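Kudberg Tidy – data card

What's in it: two-arm runs of bench tidying, recorded in September. I wanted to know if a pair of arms can clear up a workbench yet, so I kept the chores small and boring. Put this back, move that over, leave the glue gun alone (please!).

Short answer – sort of. Smooth, rounded things are still a pain, and cables are worse. I'd let it sort parts, but I wouldn't let it near my kitchen.

Layout: 9 tasks, 4 operators, 2 arms. Each run has a plain text note from whoever was driving, typos and all. Folder names come from Quiroga, our old logging tool, so sorry about the underscores. 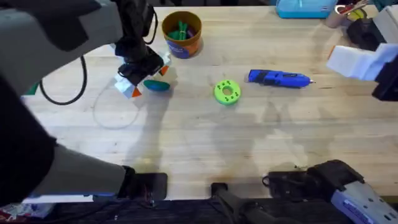
Left arm at the teal oval, with the green ring and the blue glue gun farther along the table.

Known problems: 4 runs have no gripper readings. I left them in, so filter them out if you're training on force.

Questions go to Cristóbal Ledesma (me).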